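How many demos before a cleaning task starts to work, and what to throw away?

Posted Sat 16 December by katness_bench

We are gathering teleoperated examples for a bathroom cleaning policy. The task is brushing the inside of a toilet bowl with an ordinary toilet brush, held in the right hand. The robot stands on its own legs in front of the toilet and the main view is the head camera, looking down past the body. We have 300 episodes recorded since November. Two examples of the head view:

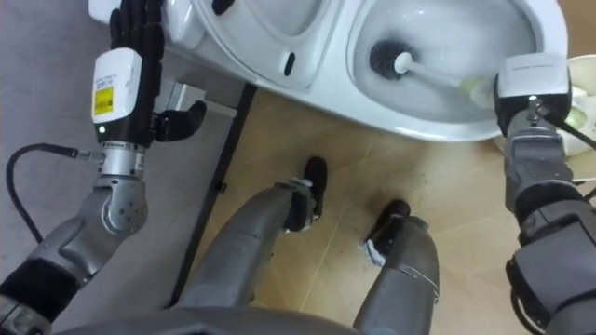
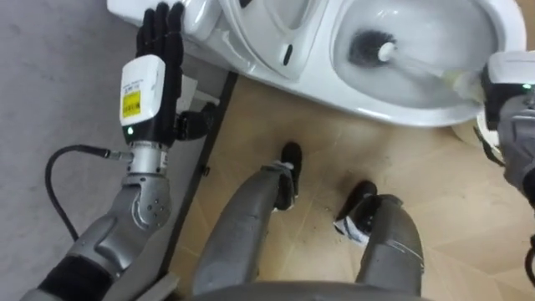 The policy trained on these gets the brush into the bowl most of the time. After that it goes wrong in one of two ways. Either it stops with the bristles resting on one spot, or it keeps making the same small stroke and never moves round the bowl. The operators all cover the whole bowl, so the movement is in the data.

Things we have already tried: longer training, a lower learning rate, and cropping the view so the bowl takes up more of it. Cropping helped a little with getting the brush in and did nothing for the brushing.

What I would like to know is whether this is a matter of numbers (we could get to 1000 by spring, but operator time is our main cost) or whether something is wrong with how we record. Also, what do people do with the left arm? Our operators put it wherever suits them and I don't know if that matters.

Goel

I would look at the recordings before paying for more of them. We had the same stall on a sink scrubbing task and the cause was pauses. Operators stop to think, or to check the view, and every pause teaches the policy that holding still with the brush against the surface is a good thing to do. We cut any stretch where neither arm moved for 2 seconds and trained again on what was left. The stalling mostly went away with no new data.

The repeated stroke is a different problem. A clean white bowl looks much the same before and after a stroke, so a policy with a single frame as input has no way to tell how far round it has got. Give it some history, or ask the operators to always start at the same point and go round in the same direction. The second is cheaper. Write it down on one page and make everybody follow it, including whoever wrote it.

On the left arm: pick one resting pose and keep to it. If the pose varies for no reason, the model will try to find a reason. If you want the left hand to do a job later, such as lifting the lid, record that as a separate task with its own label.

Also save the wrist force if you have it. We left it out at first and had to record a lot of episodes again.

mindska_user

More data. We went to 2000 on ours and it was fine.

brilus_lab

Agree with the first reply on pauses, but be careful with the cutting. If you drop frames from the middle of an episode the arm appears to jump, and the policy can learn the jump. Split the episode in two at the pause, or resample so the speeds stay sensible.

I would also vary where the feet stand. If every episode starts from the same place, it will fail when the robot walks up slightly to one side. Small changes are enough – a few centimetres and a few degrees. Do this after you have fixed the stroke order, otherwise you won't know which change helped.

Related
Labelling failed episodes: keep or delete?
Head camera or wrist camera for close work
Keeping several operators consistent
Resampling teleoperation logs

Contact us | Terms of use | Copyright of posts remains with their authors | Back to top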